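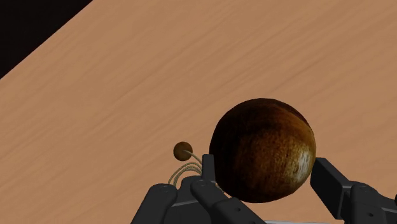 나무 공과 끈 달린 작은 구슬, 밝은 색 나무 상판 (렌더)

Drarance 목재 마감 용어집 README

목재 착색, 오일, 왁스, 광택 관련 용어를 한국어/영어/베트남어로 정리한 데이터. 번역하는 사람, 공방 매뉴얼 쓰는 사람 보라고 만든 것. 급하게 쓴 문서라 빠진 데 있음. 보이면 알려주세요.

상태
2월 판. 표제어 700개. 한국어는 다 채움, 영어도 거의 다. 베트남어는 아직 빈칸 있음 (Kiều Phí 님이 작업 중).

파일 구성
terms.tsv : 본체. 탭 구분, UTF-8
notes.tsv : 용례랑 주의사항. terms 의 id 로 연결
sources.txt : 출처 목록. 책, 공방 메모, 인터뷰
old/ : 예전 판. 건드리지 말것

terms.tsv 열
id : 문자열. 숫자처럼 생겼지만 앞에 0 붙는 게 있어서 숫자로 읽으면 깨짐
ko : 한국어 표제어
ko_alt : 현장에서 쓰는 말. 일본어에서 온 것도 그대로 둠. 여러 개면 세미콜론
en : 영어
vi : 베트남어. 빈칸 = 미작업. "-" = 대응어 없음. 둘이 다름, 꼭 구분해 주세요
group : 분류 코드
level : 확신도. a 는 두 사람 이상 확인, b 는 한 사람, c 는 추정

분류 코드
ST 착색 (스테인, 염료, 안료)
OL 오일, 왁스
FL 도막 (바니시, 셸락, 래커)
SU 표면 처리, 연마
DF 결함
나머지는 전부 ET. ET 는 나중에 쪼갤 예정인데 언제가 될지 모름.

모은 방법
시작은 Engelbert Haslinger 의 공방 노트. 독일어로 된 메모를 Els Willems 가 영어로 풀고, 그걸 다시 한국어로 옮김. 그래서 초기 항목은 두 번 번역된 것임. 뉘앙스 이상한 건 대부분 여기서 나옴. 그 뒤로 Parkbridge 공방 작업자 17명한테 말로 물어보고 받아적음. 녹음은 안 함. 받아적은 종이는 Tài Từ 가 보관.

베트남어는 Lục 공방 쪽 표현이 기준. 지역마다 다르다는 지적 받았고 맞는 말임. 지역 표시 열은 다음 판에 넣겠음.

자주 헷갈리는 것들
- 스테인 / 염료: 현장에서는 다 스테인이라고 부름. 여기서는 나눔. 입자가 보이면 안료, 녹아 있으면 염료. 둘 섞은 제품은 ST 에 넣고 notes 에 표시
- 광택 / 윤기: 광택은 측정값 얘기할 때, 윤기는 손으로 문질러 낸 느낌 얘기할 때. 합치자는 의견 있었는데 반대가 더 많았음
- 얼룩: DF 에만 있는 줄 알고 찾다가 없다는 문의 자주 옴. 일부러 낸 얼룩무늬는 ST 에 있음
- 백화: 셸락에서 생기는 것과 래커에서 생기는 것 항목이 따로. id 확인 필수
- 눈메움: 띄어쓰기 두 가지로 검색됨. ko 열은 붙여씀으로 통일, ko_alt 에 띄어쓴 것
- 왁스 먹이기: 동사형 표제어. 명사형(왁스칠)과는 다른 항목이고 영어도 다름

알려진 문제
중복 4쌍 남아 있음. notes.tsv 맨 위에 적어둠.
level 이 빈 항목 있음. c 로 취급하면 됨.
DF 쪽 영어가 영국식 미국식 섞여 있음. 고칠 사람 구함.
엑셀로 열고 저장하면 id 앞의 0 이 날아감. 제발 엑셀로 저장하지 마세요. 지난번에 이것 때문에 notes 연결 전부 다시 맞춤. 텍스트 편집기로 고치거나, 꼭 표로 봐야 되면 가져오기 메뉴에서 id 열을 텍스트로 지정.
Brillthorpe 목록에서 가져온 항목은 철자 검토 안됬음. sources.txt 에 BR 이라고 써 있는 것.

쓰면 안 되는 용도
안전 자료로 쓰지 말 것. 용제 이름이 나오지만 독성, 환기, 보관 정보는 없음. 제품 안전 문서 따로 보세요. 기름 묻은 걸레 처리법도 여기 없음.
색 이름으로 실제 색 맞추는 것도 안 됨. "호두색" "밤색" 은 공방마다 다름. 색값 열 넣어 달라는 요청은 계속 오는데 넣을 계획 없음.

고치는 법
1. terms.tsv 에서 해당 줄만 수정. 정렬 바꾸지 말기
2. 새 항목은 맨 아래에 추가, id 는 마지막 번호 다음
3. 바꾼 이유 한 줄. 길게 안 써도 됨
4. 베트남어는 Kiều Phí, 영어는 Els Willems 확인 받기
토요일에 몰아서 봄. 평일 답 없어도 다시 보내지 않으셔도 됨.

라이선스
용어와 뜻풀이는 출처 표시하면 자유롭게 사용. 단 old/ 안에 있는 건 재배포 금지, 허락 못 받은 글이 섞여 있음. 표시는 "Drarance 목재 마감 용어집" 이면 충분.

도움 준 사람
Santosh Kaushik: 중복 찾는 스크립트, 문자 깨짐 수정
Tài Từ: 인터뷰, 정리
Kiều Phí: 베트남어 전체
Els Willems: 독일어 메모 해독 (글씨가 정말 안 읽힘)
Engelbert Haslinger: 노트 빌려주심

할 일
지역 표시 열 추가
ET 쪼개기
notes 용례에 출처 번호 달기
광택 단계 표현 (무광, 반무광, 반광...) 기준 정하기, 공방마다 말이 달라서 보류중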